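4.2 Branch use after consolidation

We compared counter visits at the two Kukia branches of Skokcombe Savings before and after the lending desks were moved to a single office. The records cover 3354 visits by members who held both a checking account and a home loan. Visits were grouped by purpose, following the coding scheme in Stoyanova's earlier survey.

Mortgage visits fell at the smaller branch, as expected, but deposits and cash withdrawals there hardly changed. Members who lived more than 26 minutes from the new office were the most likely to apply by phone. Staff at both branches said that first-time borrowers still came to the counter with questions and had to be sent across town.
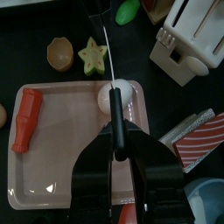 Figure 2. Gripper holding a black handle beside a white egg on a pale pink tray.

The February figures should be read with care. The smaller branch closed early on several days that month, and its visit log was kept by hand. Leaving February out does not change the direction of any result reported in this section.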